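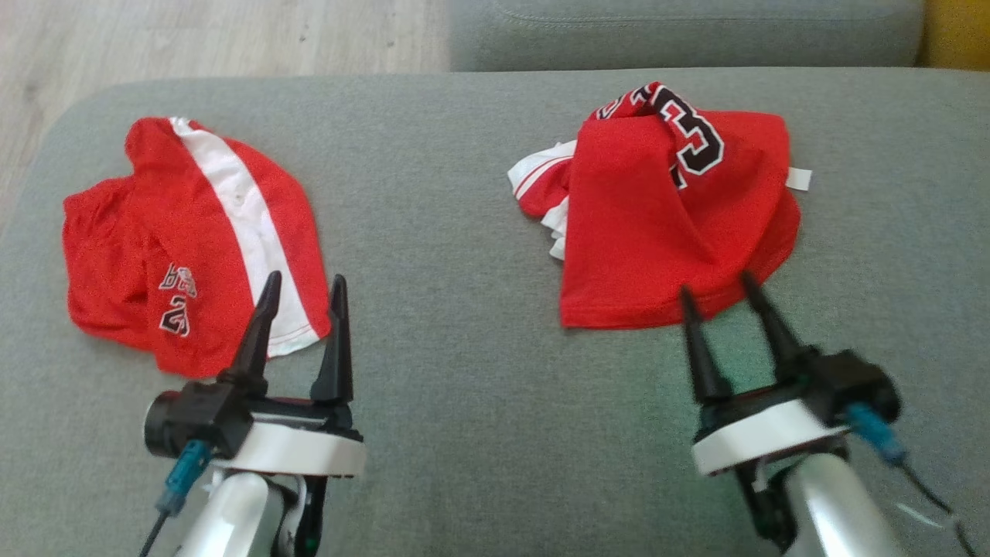 November 20, 2021

Palliative symptom diary project, notebook 2

Picking up from the breathlessness scoring, which I left in a bit of a mess last time (sorry to anyone who tried to read my margin notes!). The full export from the Nulisell diary app came through overnight and it has 2,795 entries, a good deal more than I was expecting. After taking out the duplicates and the ones where the person opened the form and saved it blank, we are left with 2,226. I went through the blanks by hand, with a very large mug of tea, and most were saved late in the evening. I do wonder if people are just too worn out by then to finish. Worth asking the nurses whether a shorter bedtime form would be kinder.

Of the entries we kept, 1,458 have both a pain score and a breathlessness score, so that's the set I used for the first plots. Pain jumps around a lot from day to day, and breathlessness drifts up slowly and then stays up. I had half expected the two to travel together and they don't, at least not in this batch. Please don't quote me on that yet, I haven't split it by diagnosis.

The free text boxes are the part I keep going back to. 542 entries have something written in them, and they are lovely and hard to read in equal measure. One person wrote that the fan by the bed did more for them than anything else that week. Another used the box mostly for the weather and what the dog had been up to, and then one line about not sleeping flat anymore. That line would have been missed completely by our scores, so I've started a new code for sleeping position (code 14, on the sheet taped inside the cupboard door).

Drorkent sent over their revised caregiver questionnaire. It's better than the old one, though question 6 still asks two things at once, about tiredness and about worry, and I'd split it before we use it. I wrote them a long email saying so, probably longer than it needed to be.

The Grorketti server dropped the connection twice during the merge. Second time I saved as I went. If you are running the merge script, use the copy in the shared folder and leave the one on my desktop alone, it still has the old date format and will swap day and month on you.

To do before the December meeting:
- split by diagnosis and redo both plots
- second reader for the free text codes, first hundred entries
- ask the ward about the bedtime form
- order more of the large print diaries, we're down to the last box

This site uses cookies to remember your preferences. Accept | Manage settings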